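Harahap trial, where we've got to
Monday, March 4, 2024

Hi Miroslava, you asked for something short before the Prallska money gets signed off, so off I go!

The Harahap kit is up and running on our folding bench and I like it more than I thought I would. Luuk had the arm bolted down before lunch (the manual is awful, mind you, all 200 pages of it) and we've now done 17 sessions with it, mostly picking up soft, dark things on the patterned surface.
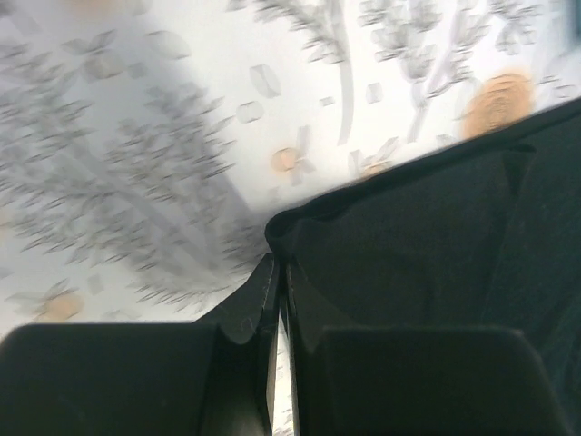

The fingers are the bit I'd pay for. They're slim enough at the tips to take hold of an edge, and swapping them needs one hex key. What I don't like is the software, which logs me out every time I make a cup of tea, and the spares price from Jotoline – six weeks' wait too! Solomiia is chasing them.

Next up is thicker cloth, then towels. I'd like to keep the kit until December if you'll stretch to it.

Sepehr

Comments
Nyokabi Nyamweya: Does the quote include the second set of fingers?
Luuk: No, extra. I'll send you the sheet.

Contact the Zavuvard office | © Zavuvard 2024 | Back to top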